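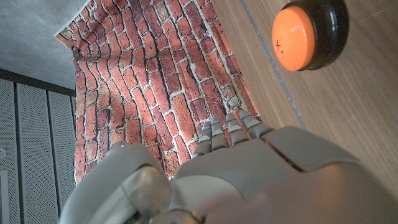
December, morning – paste and the Nuttall ledgers

Started 8.40. Workshop cold, heater on at once, boards left near it but not against it.

Carried on with the Nuttall ledgers. The job is 24 volumes altogether and the worst of them are on the lower shelf. Condition is mixed. Spines mostly perished, sewing better than it looks from outside. Two have old tape down the inner joint, which has gone brown and let go of its own accord along most of the length. The residue has stayed in the paper. Left it alone for now.

Made up a fresh batch of wheat starch paste. Same proportions as last time, soaked first, then cooked slowly and stirred the whole way. It came out lumpy on the first go because I answered the phone. Second batch fine. Sieved it twice through the fine mesh and it brushed out evenly on scrap. Thinned a third of it for the tissue repairs and kept the rest thick for the spine linings. The thin pot wants stirring every time you go back to it.

Volume marked 538 on the tail came apart at the third section. Thread had rotted where it sat against the old animal glue. I poulticed the spine with thick paste under cling film and left it until the glue went to jelly, then lifted it off with the bone folder. It took three rounds. The middle of the spine had a second layer underneath, much darker, so somebody has rebacked this one before. There's a strip of printed waste in there too. Saved it in an envelope with the volume number on.

Guarded the outer folds of four sections with tissue. The Brorkumico tissue tears to a nice feathered edge if you score it with a damp brush first. The heavier sheet from the same packet doesn't, and I wouldn't buy it again for this. Fine for hinges.

Pages to the end of the volume are ruled in red and blue. The red bleeds. Tested with a barely damp swab in the gutter and it came away pink straight off, so no washing on this one, and go easy with the thin paste anywhere near the ruling. The blue seems sound and so does the writing ink. I've put a note on a slip inside the front board as well, in pencil.
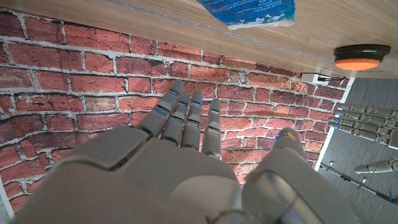
After dinner – pressing and cloth

Put the guarded sections under light weight between blotters. Changed the blotters at 1.15 and again at 2.30. Slight cockle at the head of the second section, gone by the second change.

The Perkitz press is sticking again on the last turn. Cleaned the screw and put a bit of wax on it. Better, but the platen still comes down a hair low on the left and you can see it if you put a sheet of carbon paper through. For the text blocks it makes no odds. For finished cases it will, so please use the old iron press for those until the Perkitz has been seen to.

Cut three samples of the Jekurico cloth to try against the original covers. The dark green is too blue in daylight and nearly right under the lamp. 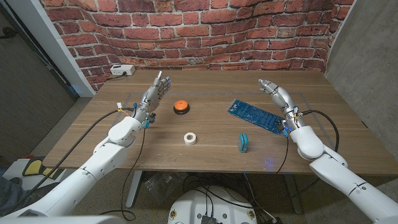

The olive is closer and takes the paste without strike-through, provided the paste is the thick one. With PVA it went stiff and showed every brush mark. I tried toning a piece of the olive with a weak wash of acrylic and it dried patchy at the edges, so next time size it first, or do the whole length and trim afterwards.

Resewed the first eight sections of 538 on tapes, using the old holes. Used the 18/3 thread. It swells the spine more than I'd like and the thinner one may be better for the rest, but I don't want to change halfway through a volume. Will knock it down gently before lining and see what the shoulder does.

Client has asked again whether they can all be scanned before they go back. The estimate is up to 4,000 openings, which means nothing should be lined so tight that it won't lie flat. Worth bearing in mind for the linings: one layer of tissue, one of jaconet, hollow on top, and stop there.

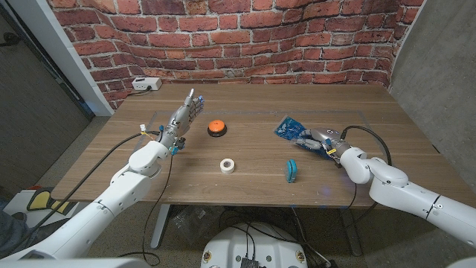 Wooden table, both white arms over it.

To do

Label the paste pots and put the date on.
Order more blotter, the thick sort.
Ask about the printed waste in 538 – does it stay with the volume or get filed separately?
Look at the thinner thread on a dummy.
Sharpen the paring knife.

Left 538 under the small weight with silicone paper both sides. Don't move it before it's been checked. Finished 5.10, paste in the fridge, second shelf.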